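Office diary of the Lovum Knitting Guild

Thursday

The office opened at the usual hour and the morning was given over to the Fraser shawl, the pattern which the Guild has agreed to publish in March. The second test knit has now been returned. The tester reports that the instructions for the lower border are sound, but that the move from the border to the main body leaves the stitch count short by two on every size except the smallest. The chart was checked against the written rows before lunch. The fault lies in the written rows, where a yarn over had been left out at each edge when the text was last revised. The chart is correct and will stand.

It was decided that both forms of the instructions should remain in the published pattern. There had been a proposal to issue the chart alone, on grounds of length. Members who knit from written rows have made their preference known on several occasions, and the Guild has previously undertaken to serve them. The full pattern will therefore run to 12 pages. A shorter printing sheet, without photographs, will be supplied with it.

The matter of yarn for the sample was less easily settled. The Hirkier four-ply in the undyed shade had been ordered for this purpose, and the parcel arrived shortly after eleven. On inspection, three of the skeins were seen to be from a different dye lot. As the shade is sold as undyed, the supplier does not regard this as an error. The difference is nevertheless plain in daylight, one group being distinctly creamier than the other, and a shawl worked from both would show a line across the centre. The supplier has been written to. In the meantime the skeins have been bagged separately and marked, and the sample will be begun with the larger group.

A swatch was worked over the lunch hour on the needles stated in the pattern. It came out tighter than the published tension before washing and relaxed to the correct measure afterwards. The wording of the tension note has accordingly been changed to state that the measurement is to be taken after blocking. This ought to have been clear from the first draft. The same note should be added to the Drevley mitts when they are next reprinted, for the same question has been received in respect of that pattern more often than any other.

The afternoon post brought letters concerning the winter knit-along. One member asks whether a heavier yarn may be used. The reply states that it may, with larger needles and at the member's own risk as to quantity, and that the Guild cannot offer revised yardages. Another wishes to know whether the cabled hat may be worked flat and seamed. A set of instructions for this exists in the files and will be copied out. A third letter enclosed a finished cowl, very neatly made – with a cast-off that might serve as a model for the beginners' class.

The beginners' class itself was discussed at some length. Attendance has been good, but the present course moves from the purl stitch to shaping too quickly, and those who miss an evening do not recover the ground. It will be lengthened from three sessions to five, with one of the additional evenings given entirely to the correction of mistakes: picking up dropped stitches, undoing a row without removing the needle, and reading the fabric well enough to know where one has gone wrong. The fee will be reviewed separately.

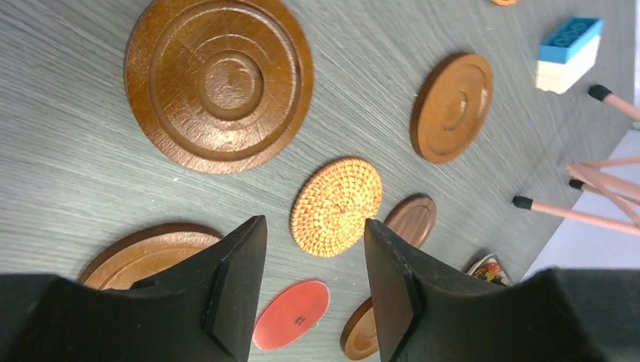
Towards four o'clock attention turned to the next small pattern, which is to be a set of felted mats for the table, worked in the round from the centre outwards. Two drafts are in hand. The first is a plain disc and offers little to hold the knitter's interest. The second has bands of purl between bands of stocking stitch, and the intention is that these should stand up a little after felting. The large brown wooden coaster, with its carved rings one inside another and the small round boss in the middle, gives a fair idea of the effect that is wanted, and the outer purl band will be made broader to suggest a raised rim. Whether felting will preserve so much relief is doubtful. A trial piece will be put through the wash before any further rows are written.

The corrected pages of the Fraser shawl were sent to the tester before closing. The Hirkier skeins were returned to the cupboard and the tension swatch was left pinned out on the board overnight.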